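Speaker notes – "Does the standing desk deserve its reputation?"
Ewurabena Dankwa
Evening session, 20 minutes plus questions

Opening

Ask who in the room owns a standing desk. Then ask who stood at it this morning. Wait for the laugh, don't push it.

I bought mine in December, a Pasus, for 1190 dollars. I was told my back would thank me. My back has been silent on the matter. Tonight I want to go through what we were sold and what we got.

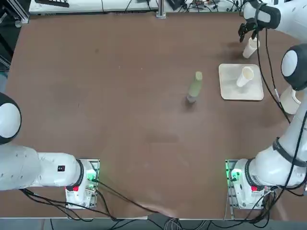

What the brochures promise

Welline says "more energy by lunch." More than what? Measured how? I wrote to them twice and got a discount code.

Van Damme is more careful. Their leaflet says standing "may support" an active day. So may a sandwich. Read the word "may" slowly here.

Rallgate goes after employers and talks about output. Their evidence is a survey of people who had just been given a free desk. Pause. I'd fill in that form nicely too.

The calorie claim

Standing burns a bit more than sitting. Fine, I accept that. The extra is small, and one cookie in the break room takes care of it. Skip the math if we started late.

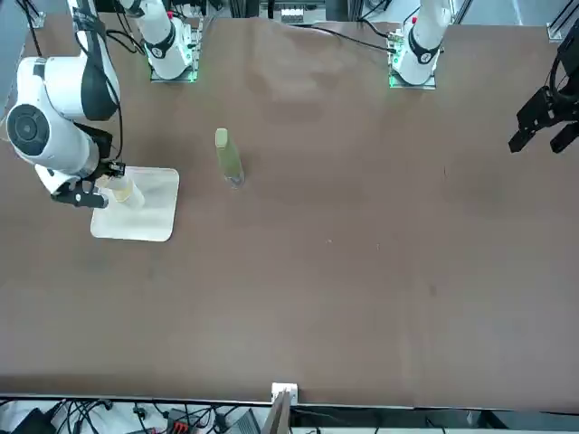
So should I get rid of my desk?
Keep it if you like it. Just don't expect it to do the job of a walk, and don't buy a second one for home on the strength of the first.

What I did at my own desk

Kept a log for 9 weeks. First week I stood every afternoon and told everybody about it. By week three I was standing for phone calls only. After that the log is mostly blank – I'll admit that up front before someone asks.

One person, no comparison, bad record keeping. It proves nothing, and it's still longer than the trial period in the Welline leaflet.

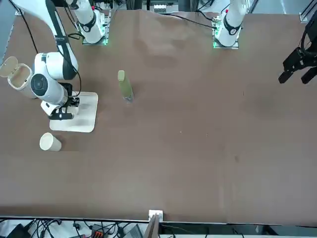 Sore feet came up more than a sore back did. The usual reply is that you need the mat, and the mat is sold separately. Then the footrest. Watch how often the fix for a product is another product.

Questions to ask before your office orders any

Who paid for the study?
How long did it run?
Were people still using the thing at the end?

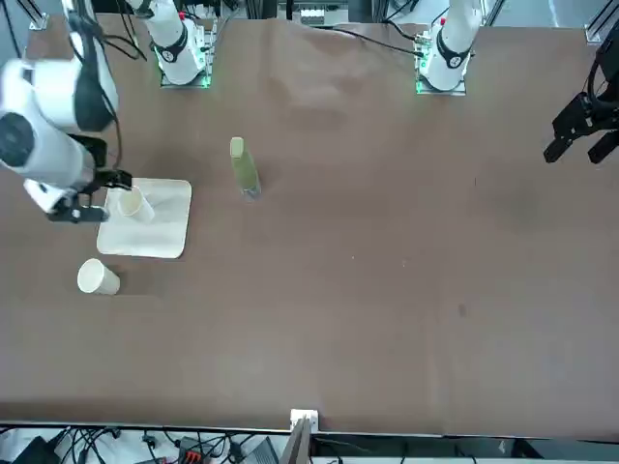

Work surface, seen from above the near side.

Closing

Get up, walk to the window, come back. Costs nothing. Take questions until 9, then hand over the microphone.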